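Leave the Old Lock Alone

My grandmother's back door in Jellis had a mortise lock that was older than she was, and when I took over the house I was told by three different people that I ought to have it out. One was my brother-in-law, one was a man who had come to look at the gutters, and the third was the fellow at the hardware counter, who had not seen the door at all. I thanked them and kept the lock. I have been thinking about why ever since, and I'd like to make the case for it, if you'll put up with me for a few minutes.

I worked the front desk of a lock and key shop for 16 years, so I have heard most of the arguments for replacing things. A key sticks, and the customer has already decided the lock is dead. Very often what it wants is a cleaning and a little dry graphite, and perhaps a fresh key cut from the maker's code instead of from a copy of a copy of a copy. That last one matters more than people think. Every time a worn key is duplicated, the wear goes along with it, and after a few rounds of this you have a key that the lock hardly knows.

Prasert Boonchu, who owned the shop and taught me whatever I know, used to send people home with their old lock working and a bill so small that I worried for him. I once asked if he wouldn't do better selling new sets. He said he supposed he would, and went back to his filing. I can still see him bent over that vise with his glasses pushed up into his hair, forgetting they were there.
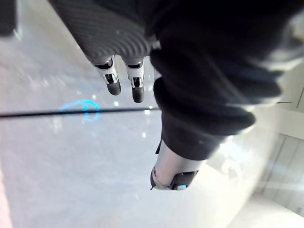

Ribbed charcoal back, silver finger joints.

Now, I am not against new locks — I have one on my own front door, and I like it. If you've lost your keys along with something that has your address on it, please don't sit there being sentimental. Call someone that evening. If the bolt doesn't reach properly into the frame, or the door has been forced, spend the money and sleep well. Renters moving into a new place should ask for a rekey, and I'd say so to my own children.

But a rekey is the thing I wish more folks knew to ask for. The lock stays on the door, the pins inside get changed, and the old keys stop working. It costs a good deal less than new hardware, and your door doesn't end up with an odd pale ring where the old plate used to be. My friend Jaruwan Kongkaew had 17 interior doors in her building on Zolley Street, every one with its original brass, and she was quoted for replacing the lot. She had them rekeyed over a couple of mornings in December and used what was left on the boiler.

I think what bothers me is the hurry. A lock is a thing you touch every day of your life in a house, and you get to know it, how you have to lift the handle a bit in damp weather, the sound it makes when somebody you love is finally home. I'd want a locksmith who at least looks at it before he reaches for the drill.

My grandmother's key is on my ring now, a great long clumsy thing that tears holes in my coat pockets. I've had the lining mended twice.

Contact the editor | © 2018 Chantharasri Neighborhood Pages | Back to top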